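The Slow Return of the Corner Repair Shop

Precious Hlongwane opened Nelska in May with a sewing machine, two lamps and a rented counter. By the end of the month she had taken in 46 coats, mostly for zippers. A new zipper costs less than people expect — the labor is what they pay for.

Her neighbor, Callum Lockwood, resoles shoes and keeps his door open until 7 p.m. He turns away anything with a molded sole. Both shops share a pickup shelf, and orders left there are held for four weeks.
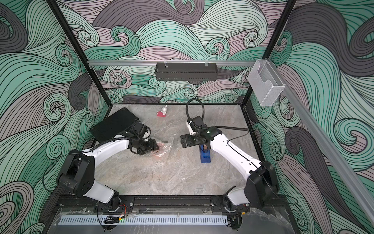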